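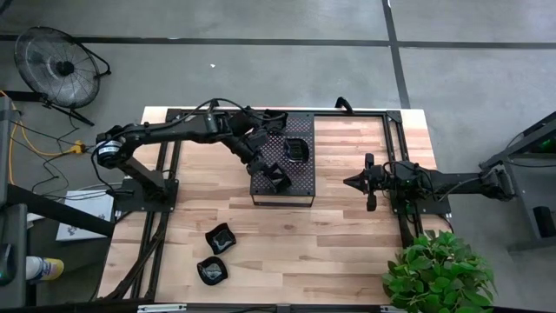 Dish racking at the Rudunura bench, two arms, one rack in the middle.

Starting a thread on how we collect examples for Domo, the policy we're training to put dishes on a rack. Mostly notes for people who asked what a collection day looks like.

The target for this task is 180 good episodes. We have 41 so far. An episode counts as good if every dish ends up on the rack and neither arm bumps the frame hard enough to trip a stop.

All the dishes are black and shiny. That was my choice and it makes things harder. The highlights move when the arms move, and the first version of Domo kept closing its fingers on a reflection. I'd like that sorted out before we go to easier dishes.

Before each episode we set the start layout by hand. Some starts have only a few dishes, some have the table well covered. We tried printed layout cards in April and dropped them. People lined everything up too neatly and the model learned the cards.

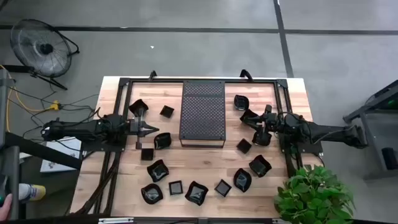
The crowded starts take longest. With wavy dishes and square ones mixed together, the operator has to decide which to go for first, and two operators will pick different orders. We keep both. If we only kept one person's order we'd get one person's habits.

Square ones are the worse grasp. The fingers want to come in on a flat side, so a square turned like a diamond means rotating the wrist first. New operators often forget and push it across the table. Those episodes get tagged "push" and go in a separate folder.

Rule for handoffs: don't. Each arm works its own half. Damuden, the older task, allowed passing between arms and we spent weeks cleaning up the labels.

Sessions run 20 minutes, then the operators swap. Past that the grasps get sloppy and you can see it in the gripper traces.

We throw out 2 kinds of episode completely: dropped camera frames, and someone reaching over the table during a run. Everything else is kept, failures included, with a tag.

Labels go into Nambiar tonight. Next post when we get past the halfway mark.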